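In defence of the towel on the worktop

I gave away my draining rack in July and I haven't missed it once. It was a big chrome thing with a cutlery pot hanging off one end, it lived next to the sink for years, and underneath it was a tray I didn't like to look at. Now I have a towel. When there's washing up, the towel comes out flat, the mugs and glasses go on it, and when they're done the towel gets folded up and everything goes back to being a kitchen.

My friend Nazma Samarakoon thinks this is a terrible idea and has told me so on several occasions (mostly while standing at my sink). So I thought I'd set it all down properly, and she can read it at her leisure. 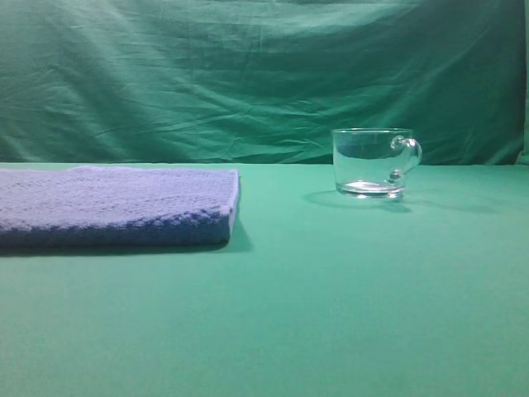

What the rack people say

Their main argument is air. A mug in a rack has air all round it, and a mug on a towel is sat upside down on damp cloth, going stuffy. Fair enough! But who says it has to be upside down? I give mine a good shake and stand them the right way up, handles all pointing the same way so I can grab one without knocking the next. A last wipe round the inside takes no time at all.

Their other argument is that a towel looks messy. I'd like them to come and look at a full rack on a Sunday evening -- the colander balanced on the saucepan, the one fork that's gone through the bars. A square of cloth with a glass mug on it is about as calm as a kitchen gets. 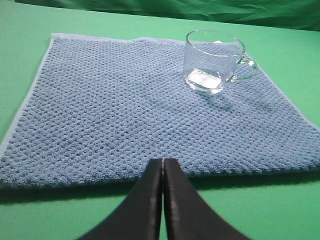 And glass is where the towel really wins, if you ask me. I lost two good tumblers to that rack, both chipped at the rim on the metal prongs, and I've a feeling the mug Albane Deschamps brought me back from her holiday would have gone the same way. Put a glass down on something soft and it doesn't even make a noise. You can do the washing up at 24 minutes past midnight and not wake a soul.

It does have to be the right towel, mind. I started with ordinary flat tea towels and they're hopeless, they get soaked through and then you've got a puddle with a pattern on it. You want some texture. Inès Arnaud, who used to live in the flat below me in Soredcombe, swore by old bath towels cut down and hemmed, and they do drink up the water, but they take an age to dry and they shed.
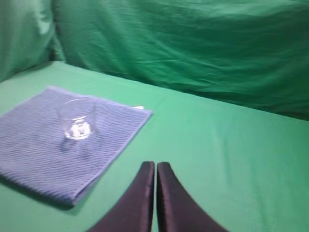
Folding is the bit I get properly preachy about. A towel that's dumped over the tap in a lump stays damp in the middle and smells by Monday, and then people blame the towel. Let it dry first, opened out over a chair or the oven door, and only then fold it. I like a squarish fold with the thick, neat edges you get when you've bothered to line the corners up, and a ribbed or waffly sort of cloth makes that easier than you'd think, as it has a bit of body to it and doesn't slither about. Mine then sits at the left of the worktop until it's wanted. I'll admit I find it quite nice to look at -- a soft lavender-blue is kinder first thing in the morning than chrome ever was.

Margaux Fleury keeps hers in a drawer, which seems a shame, but she has small children and jam gets everywhere, so I'll let her off. 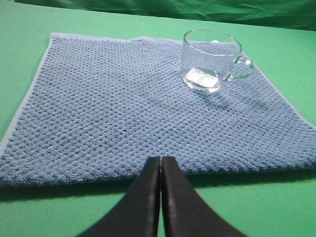

There are limits, and I'm not daft about them. If you cook for six every night, you'll want a rack or a dishwasher or both. Big roasting tins don't belong on a towel and neither do sharp knives, which I wash and dry straight away whatever happens. And you do need more than one. I have three on the go, one out, one drying and one in the wash, and I don't use fabric softener on any of them, as it seems to stop them soaking anything up.

But for one or two people with a handful of mugs and not much worktop? Please try it for a fortnight before you spend money on another great lump of wire. Put the rack in a cupboard, don't throw it out yet, and see whether you go looking for it. Nazma has agreed to do it, under protest, starting this weekend, and I've lent her my second-best towel to get going.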